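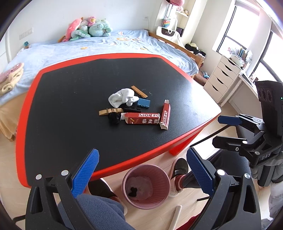
Leaving Butdale with one van

I moved from Butdale to Flalirville in March, after six years in the same rented flat. I had put off packing for most of the winter and then did nearly all of it in nine evenings after work. These are my notes on how it went, mainly for when I have to do it again.

Boxes

I bought 36 boxes from a shop near the station and used every one. Books went in the small ones. I had been told this before and ignored it on my last move, when two boxes split on the stairs. Kitchen things took far more space than I had allowed for, mostly because of the paper round the plates. I wrote the room on the side of each box as well as the top, so I could still read it once they were stacked.

The bits and pieces were the slow part. Furniture is easy to decide about. An odd sock, a strap with a buckle, a black pom-pom and a thin piece of wood are not, and I must have picked some of these things up five or six times. In the end I gave each room one bag for anything I couldn't place, and told myself I would go through the bags at the other end. I have done two of them so far.

The van

I got three quotes. The cheapest was from Bhatia, a small firm in Butdale, at £300 for the van and two people. The dearest was nearly twice that and wouldn't take the plants. Bhatia arrived at eight in the morning and had everything loaded before eleven. The drive is 56 miles, and they were at the new place before me because I stopped for petrol and a sandwich.

The only damage was a chip on the leg of the desk. It was an old desk and I didn't bother with a claim.

Meters and post

I took readings at both ends on the day. The electricity at the new flat was still in the name of a tenant from before the last one, and sorting that out took 13 days and four phone calls. If you are moving into a rented place, ask the agent who supplies it before you get the keys.

I set up the post redirection a week early. Letters from the dentist still went to Butdale for a while, as I had spelt the new street wrong on their form.

Flalirville so far

The flat is smaller but warmer, and the bus to work stops at the end of the road. There is a decent hardware shop, Pliltora, where I have now been for curtain hooks, picture wire and a new washer for the kitchen tap. The bedroom gets the sun first thing, so thicker curtains are next on the list. After that I need to find somewhere for the bike, which is living in the hall and catches my coat every time I go past.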